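1月 Tuser評価ノート(園芸用品の箱詰め、移植ごての回)

午前中はほぼ立ち上げで終わったけれど、午後からがとても面白かった。忘れないうちに書いておく。読む人が途中から入ってきても困らないように前提も少し書くが、基本は自分用。

Tuserは遠隔操作での教示と、その記録の整理、学習用への書き出しまでが一式になったキット。こちらで持っているロボットに後付けできるというのが触れ込みで、貸し出しで試している。導入を決めるかどうかは未定。比較の相手は、いままで使ってきたMoges(うちの自前の記録スクリプト群のこと。名前だけ立派)で、Mogesで困っていた点がTuserでどこまで楽になるかを見る。

題材はFloreo向けの件から持ってきた。園芸の道具を浅いかごに入れていく作業で、手袋、ひも、ラベル、移植ごてなどが候補に並んでいるうち、いちばん嫌な移植ごてから始めた。嫌な理由は書くまでもない気もするが一応。刃が光る、重心が刃のほうに寄っている、持つ場所で向きがすっかり変わる。これで使えるなら、ほかの品でもかなり期待していいと思っている。

## 立ち上げ(午前)

- キットの操作側はケーブルをつないで電源を入れただけで認識した。Mogesのときに毎回やっていた起動順の儀式がいらない。これだけでもうかなり気分がいい。
- ロボット側の関節名の対応表は、付属のひな型を書き換えて使った。手首の符号がひとつ逆で、右手をひねると反対に回った。対応表の該当行にマイナスを付けて解決。
- 手の開閉は初期設定だと敏感すぎる。指を少し曲げただけで閉じきってしまうので、立ち上がりのカーブを寝かせた。設定画面に曲線がそのまま出て、つまんで動かせる。ここはとても気に入った!
- 記録は60Hzで揃えた。映像と関節角の時刻合わせはTuserがやってくれる。Mogesではあとから手でずらしていた。あの作業がなくなるのかと思うとうれしい。
- 途中で一度、接続が切れて433という番号が出た。説明書の番号一覧には載っていない。再接続したら戻り、その後は出ていない。問い合わせのメモに入れた。

配線が机の上を通らないように下へ逃がしたら、教示中に手首が引っかかる心配がなくなった。次に組む人もこの配線でお願いします。

## 作業台の置き方

白い天板をそのまま使う。かごは手前の縁に寄せて、長辺を縁と平行に置く。移植ごての置き場はかごの奥、右寄りの黒テープのあたり。左の灰色テープの広い面は今回の課題では空けておく。左手は使わず、右手だけでやる。

かごを手前に寄せたのは、右腕が奥へ伸びきった姿勢で離すと手首が暴れやすかったから。最初は真ん中あたりに置いていて、そこで何本か無駄にした。手前にしたら肘に余裕ができ、操作していて気持ちがよい。ただし手前に寄せすぎると、今度はかごの縁をまたぐときに自分の視点から手首で隠れる。ちょうどいい位置が意外に狭い。

灰色テープは反射が強い。窓側の照明を落とすかどうか迷ったが、Floreoの現場も照明はこちらの都合では変えられないので、つけたままにした。Tuserの自動露出の固定が効いていて、記録を見返しても明るさがふらつかない。Mogesだと手が入ってくるたびに天板の明るさが変わっていた。これは比較表に必ず書く。

右手は柄の緑のところを握る。刃に近い金属の首を持つと、持ち上げた瞬間に指の中で回りやすい。柄の端に寄りすぎても、今度は刃の重みで先が下がる。

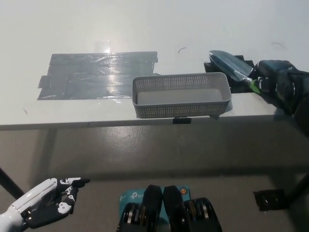

## 教示の手順(いまのところの決め)

何度かやり方を変えて、いまはこれに落ち着いた。

1. 右手を置き場の上、少し高めで待たせる。
2. 記録開始の踏みスイッチ。音が鳴ってから一呼吸おく。
3. 柄の緑の部分に上から寄せて、親指側を先に当ててから閉じる。
4. 真上に持ち上げる。ここで横に動かしたくなるが我慢する。
5. かごの上まで運び、刃の向きをかごの長辺に合わせる。
6. 下ろして、触ったと思ったところで開く。
7. 手を上に抜いてから記録終了。

4の「真上に」がとても効く。最初の自分の教示を見返すと、持ち上げながらもう左へ動いていて、刃先で天板をこすっているものがあった。Tuserの再生画面では関節の軌跡と映像を並べて送れるので、こすった瞬間に手首の電流がぴくっと跳ねているのがわかる。映像だけ見ていたら見逃していた。こういう見え方をする道具がずっと欲しかった。

5で向きを合わせるのは手首のひねりだけでは足りず、肘も少し開く。操作側の肘の動きが素直に伝わるので、体で覚えるのは早い。自分は午後の早い時間にはもう考えずにできるようになった。

離すタイミングはまだ悩みどころ。早く離すと刃が縁に当たって跳ねるし、粘ると指がかごの壁に触る。操作側に返ってくる振動が弱めなので、接触を感じるというより目で見て開いている。振動の強さは設定で上げられるらしいので次回試す。

## 再生と比較

記録したものは、その場でロボットに再生させられる。置き場所が同じなら、教示の動きがそのまま出てくる。自分の迷いまで再現されるのが少し恥ずかしいけれど、どこで迷ったかを見るには最高の鏡だった。

再生速度を落としたまま横で見ていて気づいたこと。

- 持ち上げの直後に、手首が一度だけ小さく戻る癖がある。操作していた自分は意識していない。
- かごの上に来てから向きを合わせるより、運ぶ途中で半分くらい合わせておくほうが滑らか。
- 指を開くときに小指側が遅れる。これはロボットの手のほうの問題で、Tuserは関係ない。前からそうだった。
- 抜くときの高さが毎回ばらばら。高さの目安を天板から決めておきたい。

Mogesで取った前の記録も、変換の道具を通すとTuserの画面で開けた。これにはちょっと驚いた。古いものを捨てなくていいと思うと、乗り換えの話がずっと現実的になる。変換で落ちるのは手の力の欄だけで、それも欄名を合わせれば入りそう。あとで対応表に足してみる。

逆に、Tuserの記録をMogesの形式に戻すほうは少し手間がかかる。書き出しの選択肢にはなく、汎用の形式で出してから自分で組み直すことになる。解約したあとに記録が読めなくなる類の作りではないので安心はしたが、誰かがスクリプトを書く必要はある。たぶん自分が書く。

## 学習済みの動作セットについて

Tuserには、つかむ、置く、寄せる、立てかけるなどの短い動作が300超、最初から入っている。これを土台にして自分の教示を足す、という使い方を勧められている。半信半疑で「細長い道具を浅い容器へ」に近いものを選んで、午後に取った教示を足して回してみた。

結果は、思っていたよりずっとよい。土台なしで同じ教示だけを使ったときは、柄に寄っていくところでふらふらしていた。土台ありだと、寄り方がまっすぐで迷いがない。持ち上げてからの姿勢も安定している。教示の本数がまだ少ないので、数字で比べるのは本数をそろえてからにする。手触りとしての感想だと断ったうえで書くが、これは相当に楽しい。

気になるのは、土台の癖が出ること。たとえば、つかんだあとに必ず少し手前へ引く動きが入る。うちの台だと手前にはかごがあるので、引かれるとかごの縁に刃の付け根が近づく。教示を足していくと薄くなるのか、最後まで残るのかは見てみないとわからない。土台の重みを下げるつまみがあり、下げるとこの引き癖は目に見えて減った。ただ、下げすぎると寄り方のまっすぐさもなくなる。どこかにいい点があるはずなので、次はそこを探す。

持ち上げの高さも土台の影響を受ける。かごの縁を越えるだけなら低くてもよいのに、高く上げたがる。空中での刃の向きが見やすくなるので、教示する側としては悪くない。時間は少し余計にかかる。

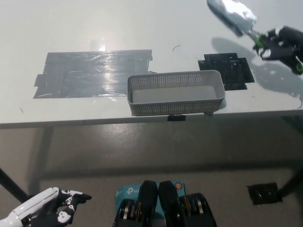

Floreoの件では一回ごとの時間も見られるので、高く上げる癖はいずれ削りたい。とはいえ、いまの段階で速さを追うと教示が雑になるのは自分でよくわかっている。まず安定、そのあとで速さ。速さの調整はTuserの側に軌跡を縮める機能があるので、そちらに任せられるかもしれない。縮めたときに手首の速度の上限を越えないかは、事前に画面で警告が出る。試しに極端に縮めたら、きちんと赤くなって再生を止めてくれた。

## つまずいたところ

よいことばかり書いていると後で自分に叱られるので、引っかかった点も残す。

**踏みスイッチの反応。** 軽く踏んだときに二度押しになることがある。開始してすぐ終了した空の記録が混ざる。一覧で長さ順に並べると先頭に固まるので消すのは簡単だが、そもそも混ざらないでほしい。反応の間隔を広げる設定を探したが見つからなかった。

**日本語の表示。** 画面の文言はだいたい訳されているのに、エラーだけ英語のまま。433のときも英語の短い一行だけだった。自分たちは困らないが、Floreoの現場の人に触ってもらうなら困る。

**視点の切り替え。** 操作中に頭の映像から手首の映像へ切り替えるとき、画面が一瞬だけ黒くなる。運んでいる最中にこれが来ると怖い。切り替えは持ち上げる前にすませる、と決めて避けた。

**保存先。** 初期設定だと操作用の機械の中にたまっていく。容量を食うので、共有の置き場へ流すように変えた。流すのは裏でやってくれるが、流している間は再生画面がもたつく。休憩のときにまとめて流すのがよさそう。

**光る刃。** 刃の面にちょうど照明が映り込む角度があって、そこだけ刃の輪郭が怪しくなる。学習した動きのほうは柄を手がかりにしているように見え、今日の範囲では目立って困らなかった。柄が緑で助かっている。柄が黒い品に替えたら、置き場の黒テープと混ざって難しくなるはずで、これはむしろ早めに試したい。

## 費用まわりの覚え書き

金額の詳細は見積もりのほうを見ること。ここには使い方に関係するところだけ。

学習を向こうの計算機で回す分は、月ごとの枠が900分。今日の使い方なら余る計算だが、品が増えて土台の重みを変えながら何度も回すようになると足りなくなりそう。枠を使い切っても、記録と再生は止まらない。学習だけが翌月まで待ちになる。手元の計算機で回すこともできるので、軽いものは手元、重いものは向こう、と分ければ当面はいけると思う。

手元で回したときと向こうで回したときで、同じ結果になるのかが気になって、同じ教示、同じ設定で両方やってみた。動きの印象は変わらない。厳密な比較は別の機会にするとして、どちらか片方に縛られない感じがよい。

問い合わせの窓口は返事が早かった。対応表の符号の件を昼前に送ったら、昼食から戻ったころには返事が来ていて、ひな型のほうも直すとのことだった。433の件と踏みスイッチの件はこれからまとめて送る。

## Tendaとの兼ね合い

Tenda(棚から品を取り出して台に並べるほうの社内プロジェクト)でも記録の仕組みを探しているので、同じキットを共有できるかという話が前から出ている。今日触った限り、課題ごとに設定をまるごと保存して切り替えられるので、日替わりで使い分けるのは難しくなさそう。かごの位置や露出の固定値まで一緒に保存される。戻すときは名前を選ぶだけ。

ただ、向こうは両手を使う。今日は右手だけなので、左右同時のときに遅れが増えるかどうかは何も言えない。左手も操作側にはつないであって動くことは確かめたが、教示としては一本も取っていない。共有の話を進める前に、両手で何か簡単なものを試したい。かごを左手で押さえて右手で入れる、くらいがちょうどいいと思う。かごが軽いので、刃が縁に当たるとずれることがあり、押さえる意味もある。

もう一つ、Tenda側の人が気にしていた非常停止の扱い。Tuserの画面の停止と、ロボット本体の停止は別物で、画面のほうはあくまで指令を止めるだけ。本体の停止ボタンは必ず手の届くところに置く。これは共有することになったら最初に伝える。

## 次にやること

- 土台の重みを段階的に変えて、引き癖と寄り方の両方がよくなる点を探す
- 振動の強さを上げて、離すタイミングが感覚でわかるか確かめる
- 教示の本数をMogesの前回分とそろえ、入った割合と一回の時間を比べる
- 移植ごての置き向きを変える。今日は刃先が左奥を向いた置き方が中心だった
- 柄の色が違う品を用意する
- 433と踏みスイッチの二度押しを問い合わせ
- Tuser形式からMoges形式への変換スクリプト(書くなら汎用形式の関節角の順番に注意、右腕が先)
- 両手の簡単な課題をひとつ

夕方にもう少しだけ触るつもりが、つい最後まで教示していた。操作していて飽きない。手を動かした分がすぐ画面に出て、すぐ再生できて、直したいところがすぐ見つかるので、もう一本、もう一本となる。Mogesのときは、取ったものを見返すのは翌日の仕事だった。

片付けの覚え。操作側の手袋は裏返さずに乾いた場所へ。かごは作業台に置いたまま、テープははがさない。対応表のファイルは「右手首修正」の名前で保存したほうが正しい版で、その前のものは古い。充電は操作側だけしておく。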